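Kemwood Opens Its Grinding Shop for a Day

Kemwood Opens Its Grinding Shop for a Day

Kemwood runs one open day a year at its plant in Ocampo, and this December the doors opened at 8 a.m. Most of the people who signed up were buyers or shop owners who send out their carbide end mills for regrinding and wanted to see where they go.

Our group was led by Hanane Zerouali, who manages the tool room. She started at receiving, where used tools are cleaned, measured and sorted by diameter. Anything with a chipped shank is set aside and the customer gets a call before work goes any further. Tools that can be saved go to one of 3 five-axis grinders, all bought in the last few years. The newest has an automatic loader and runs through the night on batches of more than 100 tools.

Zerouali stopped a while at the coolant system. The shop grinds in oil, and the filters take out carbide fines before the oil goes back to the machines. She said wheel life improved after the new filters went in, but the bigger gain was in edge finish. Under the microscope she had two flutes from the same job, one ground before the change and one after. The older edge had small nicks along it that could not be seen with the naked eye.
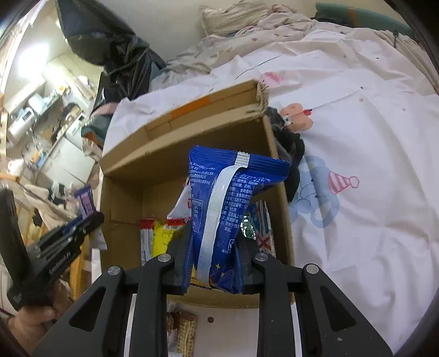 Blue snack bag and cardboard box.

After a break we moved to the test cell, where Shahram Abbasi cuts sample parts for customers. He was running a half-inch, five-flute end mill in 17-4 stainless, hardened. The tool had been reground once and recoated by Stestia, an outside coating house. Abbasi set it at 400 surface feet per minute with a light radial cut and let it go for several passes. The chips came off short and even. He then ran a new tool at the same settings, and the spindle load on the screen read nearly the same.

Several visitors asked how many times a tool can be reground. Abbasi said it depends on how far the customer lets it wear. If the wear land is kept small, he plans on a few regrinds before the diameter drops too far for the job. He would like more shops to pull tools earlier.

The last stop was inspection. Every tool is checked for diameter, runout and corner radius, and the readings go out with the order. Hedness, a small mold shop, had a batch of ball-nose tools on the bench waiting to be packed.

The tour ended shortly before noon. Sign-up for the next one is through the Kemwood front office, and safety glasses are supplied at the door.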